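Barta Hat & Cap - Seasonal Display and Stock Assistant (part time)

Location: Clanelov store and stockroom
Hours: 14 per week, four shifts
Start: as soon as the right person is found
Contract runs to the end of October, with a possible extension

Barta sells caps, hats and scarves from a small shop in Clanelov and through counter displays in other people's stores. We are looking for someone to look after the displays. That means keeping the racks filled and straight, getting new stock out of the boxes and onto the hooks, and preparing countertop racks before they go out to the shops that carry our caps.

Most of the work is done standing at a table in the stockroom. You will have one shift a week on the shop floor, usually a Saturday, when the racks get handled the most and need going over every hour or so. There is very little cash register work.

What you will do:

Unpack deliveries and check them against the packing slip
Shape caps that have been flattened in transit, and set aside any with marks or loose stitching
Hang caps on the countertop and floor racks, brims facing the same way
Put together new racks and wipe down the ones that come back
Change the displays over when a new season's colors arrive
Enter stock counts in Provero, our inventory program (we will show you how) 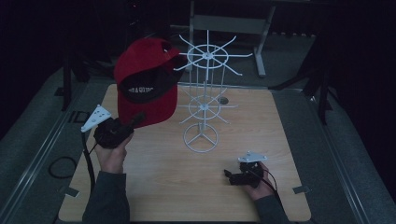

A red baseball cap and one of the white wire spinner racks.

The countertop racks are light but take some patience. The hooks sit close together, and a rack loaded on one side only will lean, so we fill opposite sides in turn. A delivery can be up to 200 caps, and we like to have it hung or shelved by the end of the next shift.

What we ask for:

You are careful with your hands and don't mind repeating the same job
You can stand for a four-hour shift and lift a full carton
You can read a packing slip and write clearly on a label
You can work Saturdays

Store experience is useful but not required. Two of our current staff came to us with none.

We offer paid training for the first 5 shifts, a staff discount on everything in the shop, and a schedule posted two weeks ahead. The stockroom is heated and has its own break area. Bus 279 stops across the street, and there is parking behind the building.

To apply, send a short letter and your work history to Dorin Lazăr, store manager, or leave them at the register. Please say which days you can work and when you could start. We don't need a photo or references at this stage. People we want to meet will be asked in for a short talk and an hour of paid trial work at the table.

Posted 19 February 2024. The ad stays up until the job is filled.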